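Andside to take snack wrappers and other soft plastic at grocery stores

4 May 2019

People in Andside will be able to hand in snack wrappers, bread bags and other soft plastic at grocery stores starting this month. The city signed an agreement with the Durnora grocery chain and with Hwang, the recycling company that already takes the city's bottles and cans.

Bins will go up at four Durnora stores. Until now the city has told residents to put all soft plastic in the trash. It is not accepted in the blue curbside carts, and that rule stays in place.

The material will be trucked to Hwang's sorting plant in Prorkholm, where it will be checked by hand, baled and sold to a company that makes plastic lumber for decks and park benches. Bales that are too dirty will be burned for energy under the same contract that covers the rest of the city's trash.

Soft plastic has been a problem for the city for years. It wraps itself around the turning shafts that separate paper from containers, and the line has to be shut down while workers climb in and cut it loose. Phúc Đồng, the plant's operations manager, told the city council in the spring that his crew does this at the start of every shift and often again before lunch.

"Bags are the worst, then the long film that comes around cases of water," Đồng said in an interview. "Snack wrappers are small, so they don't wrap as much. They go straight through and end up in the paper. Then the paper mill sends the load back."

Last year the mill turned away 23 loads of paper from Prorkholm. The city pays a share of the cost each time that happens, and the public works department said those charges were the main reason it went looking for another way to collect the material.

What can go in the bins

The city's list is longer than many residents may expect. It covers chip bags and candy wrappers, cookie and cracker sleeves, instant noodle packets, bread bags, produce bags, frozen food bags, the film around paper towels and bottled drinks, dry cleaning bags, and plastic mailers with the paper label torn off. Wrappers with a shiny metal layer on the inside are accepted. Packages from other countries are accepted too, whether or not they carry a recycling mark that people here would recognize.

That last point was added after the department heard from shoppers at a public meeting in the library. Several asked about food bought at the import markets on the east side, where labels are mainly in Chinese, Korean or Vietnamese. The first draft of the flyer told people to look for a numbered triangle. So-yul Ryu, the city's recycling coordinator, said the line has been taken out.

"The numbers were confusing people anyway," Ryu said. "A wrapper can be two or three kinds of plastic pressed together, and the printing doesn't always tell you that. We would like people to go by feel. If it crumples in your hand and it held something dry, we'll take it."

Wrappers should be empty and dry. Crumbs are fine. Sauce, oil and melted chocolate are not, though a quick rinse and a day on the dish rack will fix that. The city asks that people not ball wrappers up tightly or stuff them one inside another. Sorters at the plant have to pull those apart, and what they can't pull apart goes in the trash.

Some things stay out. Cling wrap that has been on meat or cheese can't be recycled this way. Neither can juice pouches with a hard spout, toothpaste tubes, balloons, six-pack rings or anything labeled compostable. Compostable bags look like ordinary plastic on the sorting table but weaken the finished boards, and the plastic lumber maker has said it will turn back any bale where it finds them.

How the bins will work

Each bin is a tall green box with a round opening in the lid. Store staff will empty it when it fills up and keep the bags in the loading area. Durnora's own trucks, which return to the warehouse in Prorkholm after making deliveries, will carry the bags on the trip back. The warehouse is a short drive from the sorting plant.

Using trucks that would have been going back empty kept the price down, according to the department. The city will pay Hwang $80 a ton to take the material. Durnora is not charging for the space or for the driving, but it can end the arrangement with a month's notice if the bins become a nuisance.

Sizwe Zwane, who manages the Durnora store on Mill Street, said he was wary at first. The store had a bin for shopping bags several years ago and took it out after people began leaving household trash in it, some of it overnight by the front doors.

"We had diapers. We had half a rotisserie chicken," Zwane said. "So this time it's inside, past the registers, where my people can see it. You can only use it when we're open."

He expects it to be busiest on weekends. The Mill Street store will put its bin next to the bottle return machines, and the other three stores will have theirs near the customer service desk.

The city tried a smaller version over the winter. Households in two neighborhoods were given a roll of clear bags and asked to bring them, filled, to the public works yard. More than 300 households took part. Ryu said the bags were cleaner than the department had planned for, although a good many had receipts and paper straws mixed in. The main complaint was the location. The yard is across the rail line from most homes and closes in the middle of the afternoon.

One thing the trial did not settle is how much material to expect. People in the trial had signed up for it, and the department does not assume that everybody will be as careful. The contract has no minimum, so the city owes nothing extra if the bins stay half empty. There is an upper limit, and if the stores go over it the two sides will have to talk again about the price.

Questions from the council

The council approved the agreement without much debate, but not every member liked it. Kyung-tae Yeon voted against it, saying that the city was taking on a cost that should fall on the companies that make the packaging.

"I don't have anything against the bins," Yeon said before the vote. "My objection is that we pay by the ton to get rid of something we never asked for, and the people who put it on the shelf pay nothing." Yeon has asked for a report on what it would take to charge a fee to large food sellers. The public works department said it would look into the legal side but could not promise an answer before the fall.

Others asked whether the material would really be made into anything. The department said Hwang must turn over weight slips showing how much was sold and how much was burned, and that the totals will be posted on the city's website every month. The city can also send an inspector to the plant without calling ahead.

Đồng said he has no problem with that. The plant is adding a table at the far end of the building just for soft plastic, away from the main line, and will move two sorters over to it from paper. If the paper loads get cleaner, he said, those two will not be missed.

Residents who can't get to a store may still bring soft plastic to the public works yard during its regular hours, in a clear bag tied at the top. Apartment buildings that would like a bin of their own can put their names on a list, but the city does not plan to add any locations until it has seen how the first four do.

Flyers with the full list will be mailed with the next water bill. They will be printed in English, Spanish, Chinese, Korean and Vietnamese, and copies will be at the library and at the service desks of the Durnora stores.
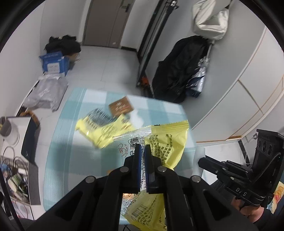
Kyung-tae Pyo: Glad to see this, but please put a bin on the east side. The closest Durnora is two buses from my apartment and I'm not going to make that trip with a bag of noodle packets. The import markets sell most of what we'd be bringing in, so has anyone from the city asked them if they would take one? Also the flyer should say what to do with the little oil and sauce packets inside. I cut mine open and wash them, but I doubt many people will.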